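Visit to the returns shop at Jaltwood

Posted in: Site visits

Our group went up to Jaltwood in March to look at the small-goods returns line. We had asked for a Wednesday because that is when the weekend's parcels reach the benches. The bus was late and we missed the safety talk, so they gave it to us again in the corridor, standing up.

The shop handles returned personal goods for several online sellers: wallets, card holders, phone cases, key pouches. The building used to belong to Cleltoment and the old name is still on the loading doors. There are 30 people on the day shift and 20 in the evening. On a normal day they take in 2000 items, and in the weeks after the holidays more than that.

Every item with a pocket has to be opened and checked before it can be resold. Until last year this was all done by hand at long tables on the ground floor. One woman who has been there since the Cleltoment days told us the work was never heavy, but by the end of a shift her thumbs hurt from snaps and tight card slots. Most of the people we talked to said something similar.

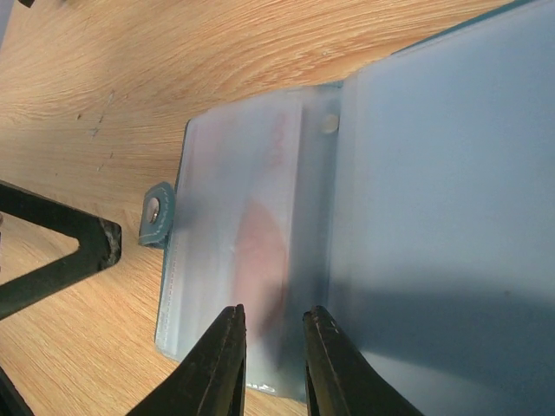 The new cells are along the north wall, where the packing tables were. Each one has two arms and its own controller, and the shop calls the whole arrangement Zera, after the software that runs it. An operator looks after the cells from a standing desk with a screen. When a cell stops, a lamp comes on over it and the operator walks across. We saw this happen four times before lunch. Twice it was a strap lying the wrong way, once a sleeve that stuck, and the last one they restarted without finding out why.

We asked who the operators are. All but two came off the hand tables. Training took three weeks, with the last week spent on the evening shift, and the pay grade went up one step. Those who stayed on the tables now get the awkward pieces, such as zippers, coin pockets and anything with a broken closure. A couple of them said they miss the easy items, which used to give them a break between the hard ones.

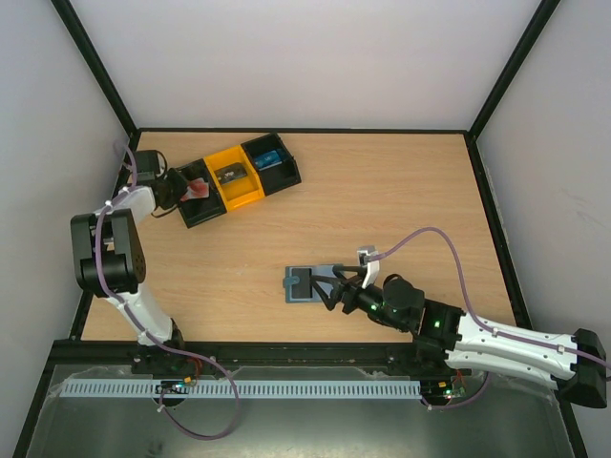

Nobody has been let go, according to the shift lead, but people who left in the fall were not replaced. The staff know this and brought it up before we did. They have a meeting about it every month, and the minutes go up by the time clock.

Card holders are the item the engineers have spent the most time on. Szalai, the firm that put the cells in, worked through 236 pieces with the table staff in the first month and wrote down how each person went about it. The staff liked being asked. They were less happy that the notes came back as a printed procedure they then had to sign.
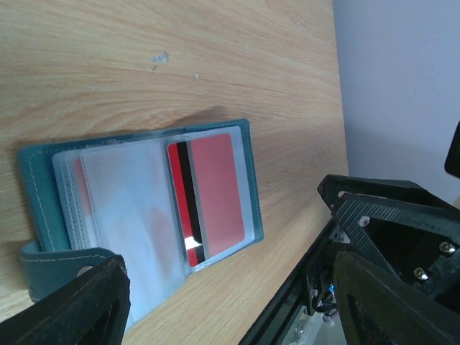

Card holder open on the table in one of the cells, with a red card in the right-hand sleeve.

Speed was the first thing our group wanted to know about. A practiced person is still faster on a single piece by a wide margin. The cells keep going through breaks and the shift change, and the shift lead said that is where they catch up. She would not give us a figure for the line as a whole.

Noise is lower than I expected. You can talk at the operator desk without raising your voice. The lighting along the north wall was changed for the cells and the people at the nearest tables find it too bright, so some of them wear caps. A request for blinds has gone in.
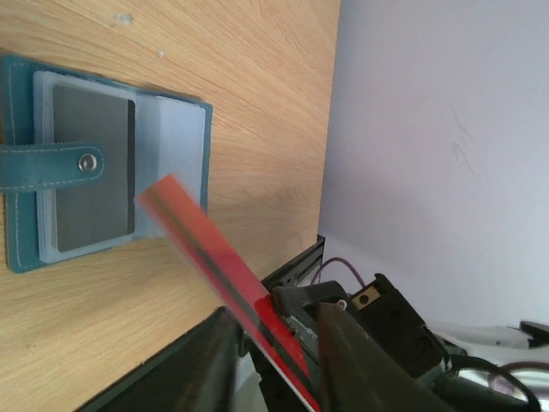 Red piece in the gripper, beside the open card holder.

After lunch we sat in on the afternoon handover. It used to be five minutes of talk by the tables. Now the operator going off shift reads out the stops from the screen and the next one writes down which cells to watch. Two of the older staff said they prefer it this way, as they used to find out about problems halfway through the evening.

We left at 3:30. Visitors should bring flat shoes and ask for the side entrance, as the front one is for deliveries only. The cafeteria takes cash.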